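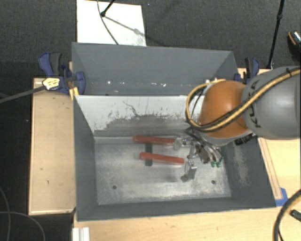
Aseria 料箱抓取单元开放日试用评测

评测对象:Aseria 料箱抓取单元,演示配置,机械臂加定制夹爪,控制软件为 Skatora。
评测方式:开放日现场观看及限时上机,无长期使用数据。
作者:Cheng-en Kong
日期:2019-03-05

一、背景

本人所在的维修工具租赁仓库,每天要把归还的手工具从周转箱里取出,检查后分架。工具种类杂,形状不规则,同一只箱子里常有钳类、夹具、扳手混放。去年七月起,我们开始评估机械臂分拣的可行性,先后看过 Leka 的吸盘方案和 Darko 的磁吸方案。前者对带孔、带铰链的工具吸不牢,后者无法处理塑料手柄占比大的件,而且放件时残磁会带起邻件。Aseria 走的是夹爪路线,因此报名参加了这次开放日。

开放日分两段。上午是讲解和固定流程演示,下午允许来访者在工程师陪同下自行出题。以下内容以下午为主。上午的固定流程参数已经调好,参考价值有限。

二、台面与机械结构

演示台是木质台面,前后并排两只深灰色金属料箱,箱口朝上。料箱用蓝黑两色的夹具固定。固定方式简单,但对测试有实际意义:夹爪碰到箱壁时,箱体若发生位移,标定即告失效,后续所有抓取都会带偏。量产工位应改为定位销加压紧,工程师对此表示同意,并说客户版底座带定位槽。料箱为金属材质,箱底和内壁有明显的刮擦与掉漆,漫反射和镜面反射混在一起。对视觉来说,这种底面比新箱难处理,也更接近我们仓库的实际情况。

机械臂臂身灰色,关节罩橙色,标识看似 KUKA。臂本身不是这次评测的重点,重复定位精度对这类任务足够,瓶颈不在臂上。

线缆管理给分不高。一束黄黑相间的线缆沿臂身外侧走,绕过橙色关节后再折回上方,用扎带收束。这种外挂走法便于改装,用于演示可以接受。问题在于末端伸进料箱时,线环占去一部分空间,腕部大角度翻转要预留余量,路径规划里必须把线束当作障碍物处理。询问得知,Skatora 目前用一个膨胀的圆柱包络近似线束,形变不建模。结果是靠箱壁一侧的若干姿态被判为不可达,实际上手动点动可以到达。

夹爪由连杆驱动,手指带折角,整体为金属色与黑色。相对平行夹爪,连杆式的优点是手指张开时横向包络较小,适合探入箱内;缺点是指尖轨迹为弧线,闭合过程中指尖高度有变化。抓取箱底的扁平件时,控制器需要同步补偿臂的高度,否则指尖要么刮底,要么夹空。补偿功能默认开启,可以在 Skatora 的末端设置页关闭。我关掉试了一次,指尖触底,力矩保护触发并停机,复位流程正常。

三、上机内容

自选题目是一把红色双手柄的夹持类手工具,平放在前箱箱底。这类件有几个麻烦的地方。手柄与钳口之间存在铰接,抓住一侧手柄提起时,另一侧会自由摆动。重心偏向金属头部,抓手柄中段会产生明显下垂。两只手柄之间有空隙,点云分割容易把一件识别成两件。

Skatora 的处理方式是先做实例分割,再在候选件上生成抓取位姿,按稳定性评分排序。界面会列出排名靠前的候选位姿,并标出每个位姿的预计夹持宽度、接近方向、与箱壁的最小间隙。这一页设计得较好,信息密度高,没有多余动画。评分依据可以展开查看,便于判断算法为何选某一点。

第一轮使用默认参数。分割结果为两件,上下手柄各算一件,金属头归入其中之一。系统选择金属头附近作为抓取点,从上方接近。夹持成立,提起后工具整体略有转动,未脱落,放置位置偏离目标约定区。严格讲这一轮只能算部分通过。

第二轮把合并阈值调高,分割恢复为一件。抓取点仍在金属头一侧,接近角度改为斜向。提起后姿态较稳,放置到后箱成功。

第三轮把工具推到靠近箱壁的位置,重复同样参数。系统报告无可行位姿,原因栏写的是线束包络与箱壁干涉。工程师把包络半径改小后重新规划,得到一个可行解,动作速度自动降低,抓取成功。改小包络半径需要管理员权限,我认为这样处理是对的,操作员不应有权改这一项。

三轮之间没有重新标定。

四、数据与速度

讲解时展示了一组累计测试统计,由 Aseria 自行提供:总抓取 1,744 次,其中 809 次为带铰链或活动部件的工具。现场没有按工具类别拆分的成功率,只给了合并后的曲线,图上也没有标注失败的判定标准。我要求提供拆分数据,对方答应会后发送,截至本文写成尚未收到。在拿到拆分数据之前,不建议把那条曲线作为采购依据。

节拍方面,单次循环从拍照到放置完成,我用秒表测了 7 次,均为默认速度、工具位于箱中部的情形。时间主要花在规划上,机械运动所占比例不大。连续两次循环之间,视觉可以在臂移动时提前拍下一帧,但前提是臂不遮挡料箱。当前布局下臂从侧面伸入,放置时仍可能挡住箱口的一部分,预拍功能因此时开时关,节拍波动较大。把放置点移到远侧可以缓解,代价是行程变长。

对我们的工况而言,现有速度勉强满足夜班单线归还量,白班高峰不够,需要两个单元并联或保留人工工位。

五、软件

Skatora 的安装与授权没有机会试。只谈界面和日志。

主界面分为任务、末端、视觉、安全四页,切换没有延迟。参数命名混用缩写和全称,同一概念在末端页和视觉页叫法不同,例如“接近距离”与“预抓高度”,经确认是同一个量。中文翻译有几处漏译,报错信息里保留英文原文,反而便于检索。

日志是这套软件的强项。每次抓取保存输入图像、点云、候选位姿、最终选择、力矩曲线和结果判定,可以按结果筛选并离线重放。第一轮部分通过的那次,就是靠重放找到分割错误的。对现场维护人员来说,这个功能的价值高于抓取算法本身的若干改进。不足之处是日志格式为私有格式,导出只支持汇总表,不支持原始点云。

安全页可设置力矩上限、速度上限和禁入区。禁入区只能画长方体,箱壁有斜度时浪费空间。前述的箱壁附近不可达,有一部分也来自这里。

六、与另外两套方案的比较

Leka 的吸盘方案节拍最快,结构简单,耗材便宜,但适用件型窄。我们库里适合吸取的件不到一半,剩下的仍要人工。Darko 的磁吸方案对金属件可靠,重件表现好,箱底刮痕对它没有影响;放件精度差,且不适合塑料手柄工具。Aseria 的夹爪方案适用面最宽,对铰接类工具是三家中唯一能稳定提起的,价格最高,规划最慢,对标定和参数的依赖也最重。

如果件型单一,没有理由选 Aseria。件型混杂、班次量不高、有一名能看懂日志的维护人员,可以考虑。

七、问题清单

以下各项已当面提交给对方工程师,括号内为答复。

1. 线束包络改为随关节角变化的模型。(下一版考虑,无日期)
2. 末端线缆能否走内部或改用短接旋转接头。(可选件,另行报价)
3. 禁入区支持斜面。(已在开发)
4. 提供按工具类别拆分的成功率及判定标准。(会后发送)
5. 日志原始数据开放导出。(未答复)
6. 指尖磨损后的补偿值如何更新,是否需要停机重新标定。(需要停机,有向导)
7. 箱底油污对分割的影响。(没有测试过)

第 6 项补充一句:向导流程当场走了一遍,步骤清楚,但要求使用原厂标定块,标定块不含在基本配置里。

八、结论

抓取能力合格,日志优秀,线缆布置和禁入区设置拖累了箱内可用空间。成功率数据不完整,暂不评分。下一步计划带我们自己的一箱归还工具去做一次整箱清空测试,箱内件数和摆放不作整理,按仓库实际状态送测。测试条件已书面发给对方,等待排期。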